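Section 4: Sorting and Packing Cups and Lids 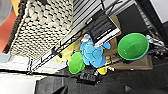

Figure 4-1. Blue cups and lids gathered in a pile.

This section covers sorting, nesting and storing the plastic cups and lids supplied with the Prinix tableware set. It applies to the home set and to the larger group set. If you have only the plates and bowls, go to Section 5.

Read Section 3 (Washing and Drying) first. The steps below assume that every cup and lid is clean and fully dry.

4.1 What you need

A flat work surface at least 70 cm wide
The cups and lids
The Pangate storage carton, or another lidded box of similar depth
Sheets of egg-crate foam, if the carton will be moved or stacked
A soft dry cloth
A marker and one adhesive label

The work surface does not need to be completely clear, but leave enough room for two separate groups of parts. Move paper napkins and loose wrapping away from the sorting area. Small scraps tend to get caught between nested cups and are hard to see once the stack is closed.

4.2 Before you start

Cups and lids in the set come in more than one shade of blue. The shade does not indicate size. A pale cup and a darker cup may take the same lid, and two cups of the same shade may not. Always go by the size mark molded into the base of each cup and the underside of each lid.

The size marks are:

S: small cup, 70 mm rim
M: medium cup
L: large cup

Lids carry the same letters. Lids with no letter are from the first production run and fit the medium cup only.

NOTE: The marks are shallow. If you cannot read one, tilt the part under a lamp or run a fingertip over it.

CAUTION: Do not mark the inside of a cup or the inner face of a lid with any kind of pen. Ink can transfer to food and drinks and does not wash out of this plastic.

4.3 Sorting the parts

1. Tip all parts out onto the work surface. Keep them away from the edge.

2. Pull the lids out of the pile and set them to one side, flat. Leave the cups where they are for now.

3. Check the inside of each cup for moisture. Wipe with the dry cloth if needed. If more than a few cups are damp, stop and return to Section 3.

4. Group the cups by size mark. Stand them upright with the rims facing up.

5. Group the lids by size mark next to the matching cups.

6. Test one lid from each group on one cup from the same group. The lid should press down with light force and click once on each side. If it slides on without a click, the lid is too large or the rim is worn.

7. Set aside any part that is cracked, chipped or bent out of round. See 4.7.

If you prefer to keep the shades together for appearance, sort by size first and then by shade inside each size group. Sorting by shade first takes longer and usually has to be done over.

4.4 Nesting the cups

1. Take the first cup in a group and set it upright.

2. Lower the next cup into it without twisting. Let it settle under its own weight.

3. Continue until the stack reaches the height limit for that size:

Small: 21 cups
Medium: 11 cups
Large: 10 cups

4. Start a new stack for any cups left over.

5. Hold the stack by the bottom cup when you move it. Do not lift it by the top rim.

CAUTION: Do not push nested cups together. Pressure forces the air out from between the walls and the cups will lock. Cups that have been forced together may split at the rim when pulled apart.

NOTE: Small and medium cups must not be nested inside large cups for long-term storage. It can be done for a day or so, for example when carrying the set to a picnic, but the weight rests on one point of the base and leaves a dent over time.

4.5 Stacking the lids

1. Place the first lid on the work surface with the size mark facing down.

2. Add lids of the same size, all facing the same way. The raised ring on each lid sits inside the one above it.

3. Square up the stack with both hands. If it leans, one of the lids is upside down or of another size.

4. Slip the stack into the paper sleeve that came with the set. A strip of plain paper, wrapped once and taped to itself, works as well. Do not use rubber bands. They leave a groove in the lid edge and the lid will no longer seal.

Lids may also be stored on the cups, one per cup, if you have the shelf space. In that case leave the lid resting loosely on the rim. A cup stored with the lid clicked shut can pick up a stale smell, which is harmless and goes away after washing.

4.6 Packing the carton

1. Open the carton and check that the bottom flaps are fully closed and taped.

2. If you are using foam, lay one sheet in the bottom with the bumps facing up. Trim it with scissors so that it lies flat and does not curl up the sides.

3. Put the large cups in first, on their sides, with the bases against the short wall of the carton.

4. Add the medium cups next to them, facing the opposite way.

5. Fill the remaining floor space with the small cups.

6. Stand the lid stacks on edge in the gap along the long wall. Do not lay lids flat under the cups.

7. Place a second foam sheet on top, bumps facing down. The bumps hold the stacks in place and keep them from rolling.

8. Close the carton. The top should shut without being pressed. If it bulges, take out one stack and pack it separately.

9. Write the contents and the number of stacks on the label and stick it to the short side, where it can be read from the front of a shelf.

The packed carton can hold up to 10 kg on top of it when foam is used. Without foam, put nothing on top.

CAUTION: Foam sheets sold for sound treatment are not made for contact with food. They are suitable as packing around closed stacks, but rinse the cups before the next use. Do not pack foam inside a cup.

Where to keep the carton

Keep it indoors on a shelf or rack, out of direct sun. Open slatted shelves are preferred over solid ones, as air can pass under the carton. Keep it away from heaters, ovens and the vents of electrical equipment. The plastic softens slightly when warm and nested cups may then stick together.

If the carton has to stand on the floor, put it on a board or pallet. Cardboard takes up moisture from concrete floors even when the floor looks dry.

4.7 Damaged and missing parts

Replace a cup if it has:

a crack of any length
a chip in the rim
a cloudy patch on the inside that does not come off with washing

Replace a lid if it no longer clicks on a new cup of the same size.

Light scratches on the outside and slight fading of the color are normal. Replacement parts come in mixed shades and may not match the rest of your set. Order by size letter from the parts list in Section 8. Cups are sold in packs of 10, lids in packs of 11.

Tikkanen cups from the older Tender range look similar and will nest with the medium size, but the rim is different and the lids are not interchangeable. Sort them into a group of their own.

4.8 Problems and remedies

Two cups are stuck together.
Stand the outer cup in warm water and fill the inner cup with cold water. Wait two minutes, then pull straight up. Do not twist and do not use a knife or other tool between the rims.

Lid is hard to remove.
Lift at the tab, then work around the edge with your thumb. If there is no tab, press lightly on the center of the lid while lifting one side.

Lid stack will not stay straight.
Check for a lid facing the wrong way. If all face the same way, check the size marks again.

Cups smell after storage.
Wash in warm water with dish soap and leave to dry with the rim up. Repeat if needed.

Carton will not close.
A stack is over the height limit in 4.4, or the lids have been laid flat. Repack from step 3 of 4.6.

4.9 Checking stored sets

Open a carton that has been in storage over the winter in April, or before first use. Look for moisture on the foam, separate the nested cups once, and nest them again. Replace foam that has gone flat or crumbles when rubbed.

Section revised Jan 6, 2018. Stack limits for the small cup changed in 4.4.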